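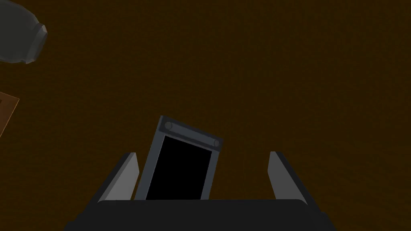
Computer rendering: wooden tabletop and gripper.

News > Company > Retaining Walls and Groundworks

Pretora completes retaining wall for Conceição Market Hall

08/04/2018

Pretora has completed the retaining wall and the drainage works behind the old Conceição Market Hall in Dravell. The site was handed over to the owner, Ellen Properties, which will now start with the repair of the hall and the construction of a new delivery yard at the back.

The market hall stands at the foot of a steep clay slope. The old stone wall behind it was leaning toward the building, and the lower part had been repaired several times with different materials. A survey ordered by Ellen Properties showed that the wall could not carry the load of the new yard, where trucks will turn and unload. It was decided to leave the old wall in its place and to build a new one in front of it, with concrete piles and a capping beam.

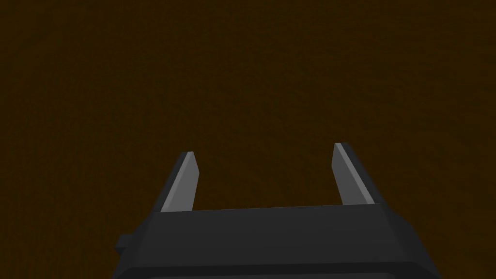 Gripper body against a dark brown surface. Computer rendering.

Pretora installed 59 bored piles along the rear boundary. The access to this side of the hall is only by a narrow lane, so the company used a small drilling rig which could pass under the stone arch at the entrance. Concrete was pumped from the street above, through a pipe laid on the slope. In total 1,000 cubic yards of soil was taken away from the site, all of it by the same lane.

"The distance between our rig and the back windows of the hall was very short, and the traders were working inside during all this time," said Volkan Bayram, site manager at Pretora. "We agreed with them the hours for drilling, and we kept to these hours. Early in the morning there are deliveries of fish and flowers, and we did not want to stand in their way."

Movement of the slope and of the hall was measured every day during the works. The readings stayed inside the limits which were set by the engineer of the client. In one corner, the drilling crew met the foundation of an older building which was not shown on any drawing. The positions of two piles were changed for this reason, and the capping beam was made wider at this place.

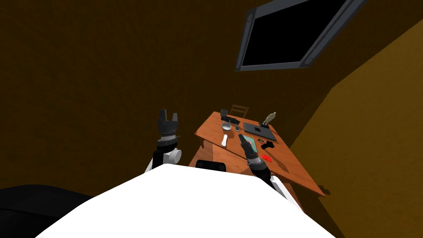
The drainage works were also part of the contract. Water from the slope is now collected in a gravel trench behind the new wall and led to the city drain in the lane. Three manholes were built, with covers that are strong enough for the delivery trucks. The face of the wall will be covered with stone from the old boundary wall, which was cleaned and put in storage on the site.

"This yard was the most difficult part of our plan, and without a safe wall we could not begin with anything else," said Booker Halvorsen, project director at Ellen Properties. "The traders have waited for it a long time. We are thankful for their patience and for the good work of the Pretora team."

The repair of the roof and the laying of the yard surface will be done by other contractors. The new delivery yard is planned to open in October, and the market will stay open for its customers until then. The footpath at the top of the slope is again open to the public.

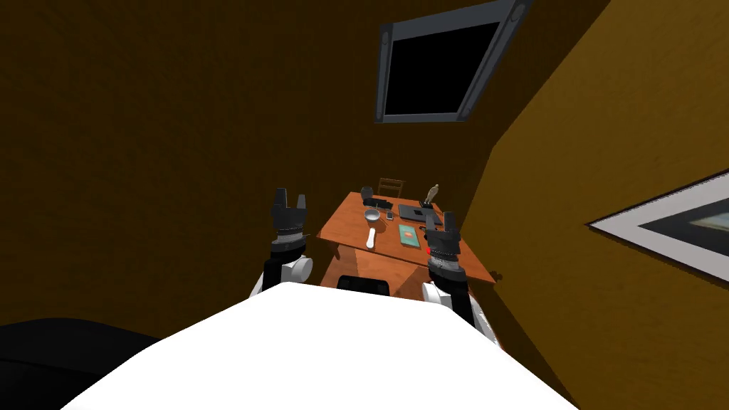
Two-armed robot at a wooden table, computer rendering.

Pretora carries out piling, retaining walls and drainage works for public and private clients. For questions about this release, please write to the Pretora press office in Dravell.

This website uses cookies to give you a better experience. Accept | Read more

© 2018 Pretora. All rights reserved. | Contact | Back to top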